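Trinen Releases Simulated Bedroom Test Set for Comparing Robot Grippers

Free package lets labs and equipment makers run two grippers through the same household pickup tasks before any hardware is bought

Trinen today released Usow, a set of simulated bedroom scenes for testing robot grippers on household pickup work. The package can be downloaded at no charge for research use. A commercial license is available for equipment makers and integrators.

Usow contains 100 scenes and 14 tasks. Each task asks a robot arm to reach over furniture, take hold of an item and move it to a set location. The user loads a gripper model, picks a controller and runs the tasks as a batch. A second gripper can then be run from the same starting positions, with the same arm and the same lighting.

The release comes with results for two grippers, the Pillai and the Vondix. Both were modeled by Trinen from measurements of units in its own workshop. The Pillai has thick segmented fingers that close around an item. The Vondix has a pair of flat parallel jaws with replaceable pads.

"People were sending us gripper results that could not be set side by side," said Obsa Ejigu, who leads testing at Trinen. "One lab used a high table, another used a low one, and the objects were different. We wanted one set of rooms that stays put while you change the hand."

Bedrooms were chosen for the first release after a trial version built on kitchen counters gave scores that were too close together to be useful. A counter is flat and hard, and most grippers can approach it from directly overhead. A bed is wide, often has a wall on one or more sides, and can have rails or posts that an arm must clear on the way in and on the way out.
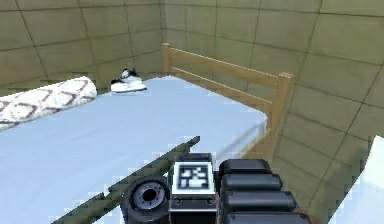
Usow scores each attempt on four points: whether the gripper reached the item without touching anything else, whether the grip closed, whether the item stayed held during the move, and how far from the goal it was set down. Reach is scored separately from grip so that a good hand on a badly planned path is not marked down twice. An item lying near the gripper, such as the green rod on the blue sheet, tests finger closing more than arm travel. The white sneaker near the back wall asks for a long reach across the mattress, and the ladder-like wooden guard along the right side limits how the arm can come in. Contact with a rail or a post is logged as a fault even when the item is picked up.

In Trinen's own runs, the Pillai scored higher on shoes and other items with an uneven outline. The Vondix scored higher on rods, pens and thin boxes, where its flat jaws could line up with a straight edge. Soft goods were hard for both. Trinen is publishing the full score tables and the run logs with the package, including runs that ended early because of a controller error.

The company also compared two controllers on each gripper. One follows a path planned before the arm moves. The other corrects the path during the approach using a wrist camera. The correcting controller had fewer rail contacts with both grippers, and it took longer to finish each task. On a 90-second time limit, which is the default setting, it ran out of time on several of the far-reach tasks. Users can change the limit, and the score sheet records the value used.

"I would not buy a gripper on the simulated numbers alone," Ejigu said. "The cloth in particular is simpler than real cloth. What the scenes do well is show you early that a hand is too bulky for a space, or that a finger shape has no good way to get under something. We have used them to drop designs before paying for parts."

Trinen lists several known limits in the notes that come with the release. The mattress does not sink under load. Bedding is treated as a mostly smooth surface, and folds do not catch on fingertips. Printed square markers on gripper plates are rendered, but the marker-reading code is supplied as a separate module and has been tested only with the two grippers named above. Object edges may look stepped at the default render setting. A finer setting is included and runs more slowly.

To add a gripper, users supply a geometry file, joint limits and a closing force. A checking tool reports missing values before the first run. Camera models can be swapped in the same way, and a scene can be run with a wrist view, a fixed room view or both. Results are written to a plain table that opens in any spreadsheet program.

Trinen will accept score submissions from outside groups beginning in March. Each submission must include the gripper file, the controller settings and the logs for all 14 tasks. Partial results will be posted in a separate table. Makers who do not wish to share full geometry may send a reduced model, and those entries will be labeled.

A second set of scenes covering closets and laundry areas is in development. No release date has been set.

About Trinen

Trinen builds test software and bench equipment for companies and research groups working on robot arms and hands. It also offers paid gripper evaluation, in simulation and on physical arms, at its own workshop.

Press and licensing contact: Obsa Ejigu, Testing, Trinen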